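小号铁丝架晾抹布:怎么搭、怎么摆,哪些说法不用信

发布:24/05/2023

先说结论:台面晾布架没有网上吹的那么神。我用过的几种里,能留下来的都是最朴素的铁丝架,几根黑铁条焊成个框,往桌上一放就完事。那些带吸盘、带折叠机关、带所谓“抑菌涂层”的,我要么没看出区别,要么用了一个冬天就松了。去年12月我把家里厨房的抹布全换了一遍晾法,这篇就写怎么搭、怎么摆,顺便把几个流传很广的“窍门”挨个试给大家看。

不想看长文的,直接跳到“步骤”那一节。

一、先弄清楚你要晾的是什么

很多教程一上来就让你买架子,我觉得次序反了。先把家里的布摊在桌上看一看。

厚的、起绒的那种,吸水多,干得慢,叠两层晾就别指望当天能用。薄的、有棱纹的,干得快,但是软,往架子上一搭就往下坠,容易缩成一团。纱布类最省心,随便怎么挂。微纤维的广告词最多,什么“三秒吸干”,我不评价吸水,只说晾:它边角喜欢卷,卷进去的那一截总是最后才干。

还有一种情况,布已经旧得发硬,搭上去像块纸板。这种不用研究晾法,拿去擦窗台,用完就扔。

二、架子怎么挑

我手上前后有过三个。第一个是在Lestside买的,店员说底座加重,不会倒,结果加重的部分只有一边,搭上湿布照样往另一边歪。第二个是Guteck的折叠款,价格33块,折叠处是个小铆钉,用到后来合不拢也撑不开。第三个就是没牌子的铁丝架,侧面看是个斜的楔形,底下的铁条平贴桌面。到现在还在用的是第三个。

从这几次教训里,我现在只看四件事:

底部的铁条要平贴台面。买之前在平地上放一放,按住一个角看对角翘不翘。翘一点点都不行,布一上去就晃。

铁条之间要有空。有人专门挑格子密的,理由是“支撑面大”。支撑面大就是贴着布的地方多,贴着的地方恰恰干得慢。空一点好。

铁条末端要摸一遍。便宜架子的线头常常没磨,露在外面短短一截,勾布勾得厉害。自己拿细砂纸磨几下,或者套一小段软管,都行。

涂层别太当回事。商家说的防锈,我看多半是指放在干燥的地方不锈。放干燥的地方,什么都不锈。真要防锈就勤擦,看到涂层破了就换位置用,别让破的那处总压在湿布底下。

高度我没写进去,因为看你的布。40厘米见方的布对折以后,架子太矮就会拖到桌面,太高又占地方,放在水槽边上一碰就倒。最笨的办法也最准:带一块自己的布去店里比。

三、步骤

1. 洗净以后先拧,再抖。拧不是越狠越好,拧成麻花以后纤维都是皱的,抖不开。拧到不滴水就停,抓住两个角用力抖几下。

2. 台面擦干。桌面有水,架子底下会一直潮着,木头台面尤其要注意。我家是浅色木桌,以前懒得擦,架子脚下留过印子,后来打了一遍Fontes的木蜡油才淡下去,也没有完全没有。

3. 架子放稳,斜面朝着通风的方向。这一条网上有人反对,说方向无所谓。我两种都试过,差别确实不大,但既然不费事,我就朝着窗放。

4. 把布从架子顶上搭过去,两面都垂一些。不要整块堆在顶上。搭好以后从两侧往下捋一遍,把中间起皱的地方拉开。软的布会自己往下滑,要多捋一次。

5. 看一眼下缘。下缘离桌面最好留一点空,贴到桌面的那一截等于没晾。留不出来就把布往另一面多拉一些,或者改成三折。

6. 第二块布别叠在第一块上面。地方不够就另外找个地方挂起来,颜色也分开,粉的擦桌子,灰的擦灶台,省得拿错。

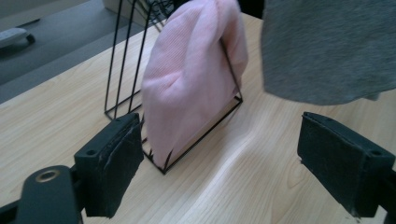
棱纹粉布搭在黑铁丝架上,灰布单独在旁边。粉布中段的褶还可以再捋。

拿粉布来说,第四步和第五步的问题它都有:中间皱成一团,靠前那个角的下缘快挨到桌面了。这种样子晾着,外面摸上去干了,褶子里头多半还是潮的。补救很简单,提起来重新搭,让两面分得匀一点,再把皱的地方摊平。不需要夹子,也不需要什么“定型器”。

四、几个我不太信的窍门

“晾之前用开水烫一遍,干得更快。”烫是为了别的目的,想让它干得快,我没看出来。烫完的布照样要拧,手还受罪。要烫就为了去油去味去烫,别指望省时间。

“在架子下面垫一张厨房纸吸水。”如果布还滴水,说明没拧好。垫纸只是让你看不见水,纸湿了以后反倒闷在底下。我试过几回就不垫了。

“撒小苏打除味。”味道是因为干得太慢。晾法不改,撒多少都回来。我承认洗的时候放一点有些用处,但晾的时候撒在布上,除了弄得一桌粉,没见过别的效果。

“买Namomside的除湿盒放旁边。”那一盒标的吸水量是900毫升,听着很多。问题是厨房不是密封的柜子,它吸的是整间屋子的潮气。放在关着门的橱柜里我没意见,放在敞开的台面上,我觉得是白花钱。

“布要晒太阳才干净。”能晒当然好。但很多人家厨房朝北,阳台又远,为了一块抹布来回跑,坚持不了几天。通风够,室内一样能晾干。

五、常见的毛病和处理

架子老是往一边倒:先看布是不是全垂在一面,再看底部铁条有没有变形。铁条细,用手慢慢掰回来就可以,掰之前垫块布,别直接上钳子,会把涂层夹掉。

布上有一道一道的压痕:铁条压出来的,下次洗了就没了。介意的话,晾到半干时换个位置再搭。

布的边被勾出线:检查架子的线头。勾出来的线别扯,拿剪刀贴着布剪掉。

布干了还有味:重新洗,这回摊开晾。再有味就别留了,一块抹布不值得这样伺候。

桌上有黑印:多数是涂层磨下来的,湿布一擦就掉。擦不掉的是锈,说明架子该换了。

六、多久换一次

包装上的说法我一向打折听。有一款写着“可水洗100次”,我没有数过,也不打算数。我的标准是看手感和味道:发黏、发硬、洗了还有味,三样占一样就换。换下来的先降级去擦地,再之后就扔。

架子倒是耐用得多,只要铁条没断、没锈穿,就没有必要跟着新款跑。要是你家现在用的是水龙头上挂一块、烤箱把手上搭一块的办法,而且布没有味,那也不用为了看了这篇去买架子,摊开一点挂就行。

补充一条:有人问能不能用书立或者碗碟架代替。碗碟架可以,格子别太密;书立我试过实心铁板的,贴着板的那一面到晚上还是潮的,算了。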